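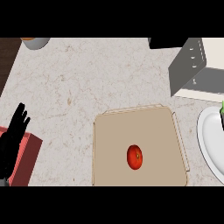
Margaux Bouvier wrote: I would leave rule 4.2 alone until we know what it was meant to protect. If we loosen it every time a batch fails, the handbook stops meaning anything to the sites that follow it.

Ticket 691
Queue: Potik simulation, scene checks
Opened by: Herman Nasution
Assigned to: Vira Levchenko
Opened: Tuesday, September 20, 2022
Priority: normal
Status: closed, rule text changed

Original report

The start-of-episode check is rejecting kitchen counter episodes that look fine to me. I ran the Mallisdale batch overnight with the current handbook rules turned on. Out of 1642 episodes, 613 were rejected, all with the same message:

START CHECK FAILED 4.2 support not fully in view

The object to be picked is the tomato. I opened a handful of the failures and the whole tomato can be seen in each one. What it's sitting on runs down under the black band at the bottom. Same scene file as last time, same camera height. The only thing I changed was the rules version.

Expected: the episodes pass, or the message tells me what to fix.
What happened: rejected, and the batch report marks the scene as non-compliant.

Steps to reproduce
1. Load the counter scene with the red box on the left.
2. Turn on handbook rules, current version.
3. Run the start check on its own, no motion.
4. Read the report.

Vira Levchenko

Reproduced. The check is doing what the rule says. Rule 4.2 currently reads:

"The target object and its support shall be fully in view in the first frame."

The check takes the bounding box of the object, then the bounding box of whatever it rests on, and fails if either one touches the edge of the visible area. The visible area leaves out the bands. In the older version the bands were counted as part of the image, so a support that ran under one still passed. That was a bug and it was fixed in June. I don't want to put it back.

Herman, can you confirm you didn't turn padding off anywhere? If the bands are on in some episodes and off in others, we have a second problem.

Herman Nasution

Padding is on for all of them. Checked the config and then went through the output folder. No mix.

I could raise the camera, but then the batch won't match the earlier ones and Besnard will have to recalibrate. I'd like to avoid that.

Solène Joly

Some history on 4.2, as I wrote the first draft. It came out of the Fulville work, where people reviewing episodes couldn't tell if an object was resting on something or hanging over the edge of it. We wanted a reviewer to be able to see what holds the object up. We wrote "fully in view" because it was short and easy to test. All the supports in that project were small, so the wording never caused trouble.

For a large flat support the whole outline isn't needed. What you need is the part under the object and a clear margin on each side of it.

Margaux Bouvier

That answers my question. I have no objection if the margin is written down as a number and the check measures it. I don't want "enough room" in the rule. Two reviewers will read that two ways.

Vira Levchenko

Agreed. I put together a test version of the check. It asks for three things in the first frame:

a) the object's full outline is inside the visible area
b) the support is visible on all sides of the object for at least half the object's width
c) nothing else overlaps that margin, and that includes the gripper

Ran it against the rejected set and pulled one episode to look at by eye. 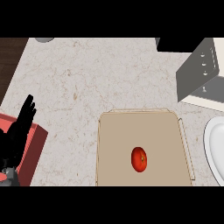

Start check, counter scene: gripper over the red box, tomato alone on the tan board.

Herman Nasution

Tried the test version here. Most of the rejected ones pass now. Up to 94 still fail, on b) this time. I looked at several and the tomato had been placed too close to the bottom band, so the margin below it really is short. Those should fail. I'll regenerate them with a tighter placement range and leave the camera where it is.

One request. Can the message say which side is short? "Support not in view" sent me looking at the camera settings for half a morning.

Vira Levchenko

Done. The message now gives the side and the measured margin:

START CHECK FAILED 4.2b margin short, side: bottom

Pascal Leblanc

Please don't mark the old episodes as compliant by hand. Rerun the check on the full batch and keep both reports. The handbook asks for the rules version to be stored with each result (2.1), and an edited report has no version behind it. If the scene file changes at all, even the placement range, it gets a new scene number.

Herman Nasution

Understood. New scene number assigned, both reports are in the batch folder.

Resolution

Rule 4.2 now reads: "The target object shall be fully inside the visible area in the first frame. Its support shall be visible on every side of the object for at least half the object's width, and nothing shall overlap that margin. Padding bands are not part of the visible area."

Check updated in Potik to match. Error text split into 4.2a, 4.2b and 4.2c.
Sites still on the older rules version should rerun the start check before sending a batch for review.

Still open, moved to its own ticket: what the margin should be when the support is round, such as a plate. Solène has it.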